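The Sorting Count

The contract with Wolline was for 1000 accepted examples of the crayon task, and on Saturday, December 3, 2022 the Grusgate room had 220 still to record. The operator on the late shift took over at the left-hand desk, signed the sheet and read the notes from the morning.

The notes were short. Right arm drifting low on the approach. Recalibrated twice. Tsakiris build still rejects any run over 900 frames. Please vary the starting layout, as Favcombe say the last batch was too tidy.

Tidiness was a known fault. A person asked to scatter crayons will space them evenly without meaning to, and a model trained on even spacing does badly when two of them touch. The operator had read the Favcombe report on this and had not enjoyed it. One line said that the model appeared to have learned the habits of the staff.

So the crayons were dropped from a cupped hand and left as they fell. Orange and yellow only, for this set. Most landed in a heap on the right and one orange went off by itself to the left. The operator did not move it.
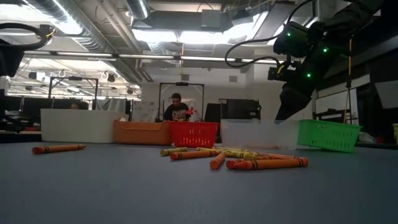

Run 11

The instruction for the run was to put the yellow crayons in the clear bin and leave the orange ones on the table. The right arm came down over the heap. The first yellow lifted cleanly. The second brought an orange with it, held crosswise for a moment before it slipped and rolled.

Under the old rules that was a failed run. Under the new ones it could be kept, provided the operator recovered and marked the point of the slip. The operator opened the fingers, backed off, came in again from a steeper angle and took the yellow alone. The remaining two went in without trouble.

The log asked for a result and a comment. The operator entered "accepted, one recovery" and then looked at the comment box for longer than the task allowed.

The lone orange crayon was where it had fallen. No run had needed it. In the data it would be present throughout and never touched — an example, if the model cared to take it as one, of something correctly left alone.

The operator typed "layout varied as requested", cleared the table and picked up the crayons for run 12.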